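Call for Performers - Drudwood Folk Music Weekend

The Drudwood Folk Music Weekend is looking for solo players, duos and small bands for September. Sets run 40 minutes. Fiddle, flute, banjo, hand drums and voice are all welcome. Last year the weekend drew 4,000 people over two stages.
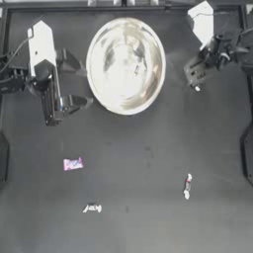
What we offer

A paid set, lunch and a parking pass. We have 12 open spots - eight on the Clakside stage and four in the Yoon tent. Sound gear is provided. Bring your own instruments and stands.
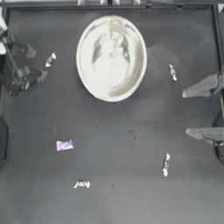 White bowl on a dark gray tabletop

How to apply

Send two recordings and a short bio to Ihor Yurchenko at the Prurkidham office by 5 p.m. Friday. Tell us if your set suits children. We reply to every applicant.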